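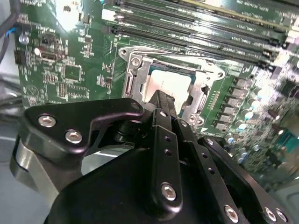

Office towers get a second life at Vosham repair room

July 2010

A repair room in Vosham has begun taking in retired office computers and rebuilding them for households and small clubs that have no machine of their own.

The Berkano workshop opened its doors to the public in February and until now had dealt mainly with radios, lamps and kitchen appliances. Desktop computers have been added after two local firms cleared out their offices and asked whether anyone could use the old towers. A total of 303 machines were offered. The workshop has accepted 76 of them so far and will collect more as shelf space allows.

Bushra Virk, who runs the computer bench, said most of the towers had been switched off for a year or longer and that very few were broken in any serious way.

"People assume an old computer is a dead computer," she said. "Mostly it is dust, a tired hard drive and not enough memory. The board is usually fine."

Each tower is laid on its side and the side panel taken off before anything else is done. The drive is wiped first. The cooler then comes off so that the old thermal paste can be cleaned from the top of the processor, and the socket is checked for bent contacts while it can be reached. Memory modules are taken out, tested one at a time and put back in matched pairs where there are enough to go round.

With the cooler out of the way, the square metal frame of the socket sits in plain view near the middle of the green board, with the memory slots in a row towards the top. The power supply lies along the lower part of the case, and blue latches hold the drive in its bay.
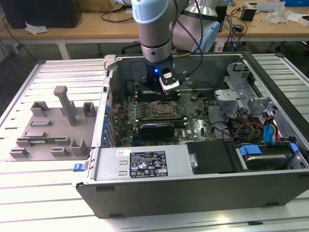
Virk said cases of that sort were popular at the bench as the drive could be got out without hunting for a screwdriver. Others take longer. One batch from an accountants' office had been fitted with security screws, and the workshop had to order a bit to fit them.

Parts that cannot be used again are sorted into metal, cable and circuit board and sent on to Lapiņa, the recycling yard on the ring road. The yard pays by weight and the money goes towards new thermal paste, cleaning fluid and hard drives. Fans are kept even when noisy - a drop of oil will often put them right.

Anatole Gaillard, a retired telephone engineer, tests the power supplies. Any unit that gives an unsteady voltage under load is scrapped, and no attempt is made to open it. He said he would sooner lose a good one by mistake than send out a bad one.

Finished machines are given a free operating system, a word processor and a web browser, then left running overnight. A tower with a screen, keyboard and mouse costs 76 pounds, or less for those on a low income. Schools and clubs can apply for a set. The first set went to the Todatetti chess club, which uses them for game records and for lessons on Saturday mornings.

Ehsan Lashari, the club's secretary, said the computers started up more quickly than he had expected. "We had one laptop between all of us before and the hinge had gone," he said. "The children used to queue for it."

There is a waiting list. Tahira Afridi, who handles requests at the front desk, asked people not to turn up without calling first, as machines are given out in the order that names were taken. She also said that monitors were now the main shortage. Flat screens of any size are wanted, with their power leads if possible. The older, deep-backed type can no longer be accepted.

Anyone giving a computer should copy off whatever they want to keep before bringing it in. The workshop does not look through files and cannot get them back once the drive has been wiped. A signed slip is given for each drive, and businesses can ask for a list of serial numbers.

The workshop hopes to hold evening classes in basic repair from the autumn, covering memory, drives and cleaning. Up to 907 pounds has been set aside for tools and anti-static mats. Places will be limited by the size of the room, and names can be left with Shabnam Lodhi at the Berkano desk during opening hours. The bench is closed on Mondays.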